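The Second Hakano Record Took Three Winters

The first thing you hear on Butkienė is a door. It closes, somebody sits down on a piano stool that needs oil, and then there are almost ten seconds of nothing before the guitar comes in. Seul-gi Noh says she wanted to cut all of it. She was outvoted, three to one, and the door stayed.

Hakano had made their debut, Kidileck, in nine days. It was a loud, short record, mixed in a hurry and pressed in a run of 3000, and it sold better than a band with no booking agent had any right to expect. When the last boxes were counted, 2348 copies had gone in the first year, most of them across a folding table at the back of a club. People who bought it wanted another one just like it. The band spent a while trying to give it to them.

"We had eleven songs by September," says Noh, who sings and plays most of the guitar. "They were fast and they were fine. We played them to each other in order, and when the last one finished we went to get noodles and talked about something else."

None of those eleven songs is on the new album. One of them, a two-chord sprint called "Ticket Hall," turns up in the live set, and Do-yoon Yeon still thinks it should have been a single. Yeon plays drums, and on Kidileck he hardly stops. On Butkienė he sits out four songs completely. On "Lower Field" he plays one floor tom with a mallet, and on "Bredau" he plays a phone book with brushes.

"Bredau" is the track that changed the plan. It runs a little over seven minutes and was written by bassist Woo-jin Shim, who had never brought a finished song to the group before. He had it on a cassette, recorded at home with a drum machine ticking away at 51 beats per minute. That's slow enough that the others assumed the tape player was dying. Shim let them check the batteries before he told them the speed was right.

They tried it at double time, and it sounded like an outtake from the first album. They tried it with two guitars and then with none. The version on the record is Shim's bass, Noh's voice pitched lower than she normally sings, and an organ part that Na-rae Yang put down in one pass while the engineer was still setting levels. There's a wrong note in the second verse. Yang redid the part properly the next morning, and the band used the first one.

Yang is the reason the album sounds the way it does. She joined as a touring keyboard player after Kidileck came out, and for the first few months she mostly doubled guitar lines. Her own taste runs to church music and old film scores. Her organ on these songs sits far back, often holding a single chord for a whole verse while the bass moves underneath. The effect is close to a hum in the walls. On headphones you notice it when it quits.

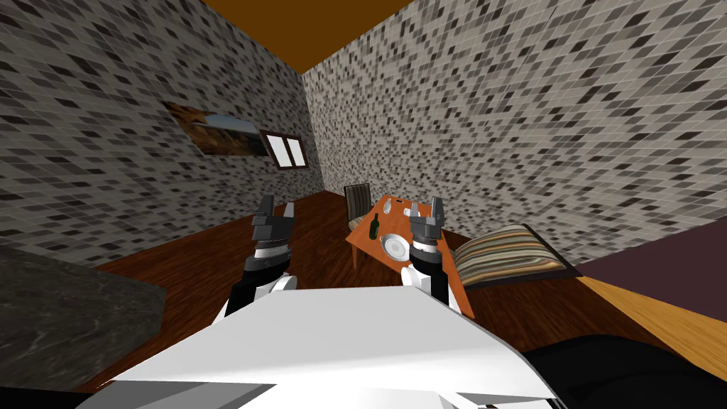
Hwa-young Wi hears it differently, and told me so at some length. The organ, in Wi's opinion, is mixed too loud on the first side and buries Noh's best lyrics, especially on "Second Coat," where the whole story depends on a line most listeners will miss. Wi would have put the voice up front and left the organ for the choruses, and would also have dropped the door.

There is something to that. I had played "Second Coat" a dozen times before I understood that the person being spoken to had moved out of the house two verses earlier. Noh sings the line under her breath, right as the organ changes chords, and there is no lyric sheet with the LP. Asked about it, she said she liked the idea of people getting it late, or getting it wrong.

The quiet songs have had most of the attention so far, which is a little unfair to the two loud ones. "Paint Shop" opens side two with the same clipped guitar tone that ran all through the debut, and Yeon plays it as if he's been locked up for a week. "Good Coat, Bad Coat" is sillier and faster, with a shouted chorus and a guitar solo that lasts maybe four bars. Both were recorded in the final winter, after everything else was done, when the band decided the running order needed a jolt. They were right about that. Played straight through without those two, the album sags – I tried it.

The weak spot is the ending. "Return Fare" has a nice melody and a good first verse, but it repeats its last section well past the point where anything new is happening, and Yang's piano can't rescue it. The band knows opinions are split. Shim would have closed with "Bredau." Yeon wanted "Ticket Hall" back, naturally. Noh says they argued over the sequence for longer than they spent recording some of the songs, and that by the end she was writing titles on scraps of paper and pushing them around the kitchen counter.

On stage the new material is still settling. At the show I saw, the room talked through the first half of "Lower Field" and then got quiet, row by row, from the front. Yang had her organ turned sideways so she could watch Shim's hands. They played "Bredau" fifth, a shade quicker than on the record, and followed it with three songs from Kidileck without a break between them. A guy by the bar yelled for "Ticket Hall" between songs. Yeon pointed a stick at him and counted it in before anyone else had tuned.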